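Balstead Heather Tee, Forest Green
Item 2687

We've been making this tee since May, and we still reach for it first on a lazy morning - it's soft and easy to wear.
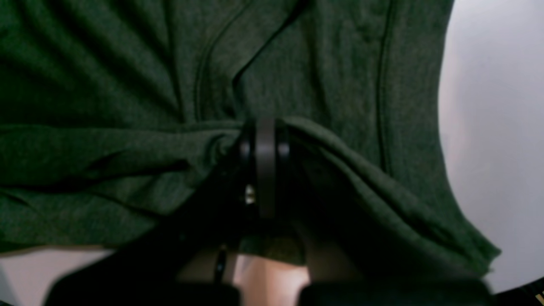
Our heathered knit takes its color from several threads at once. Look closely at the folds and you'll find lighter and darker flecks all through the deep green, so it never looks flat.

The cut is short-sleeved and roomy, with a rounded hem that's happy tucked or untucked.

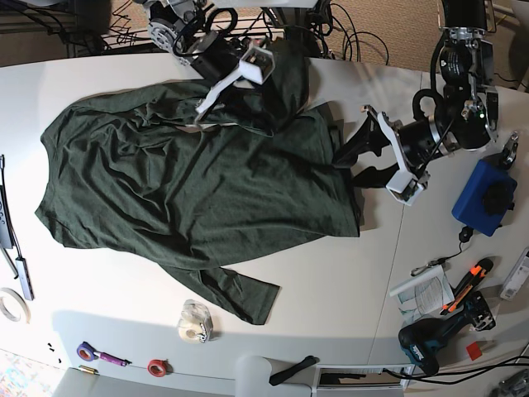 Forest Green, laid out on a white table.

Wash at 30 degrees with like colors, then smooth it out flat by hand while it's still damp - most wrinkles relax nicely.
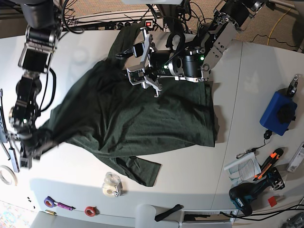 Shipping and Returns
Orders ship in 2 days from our Correia shop.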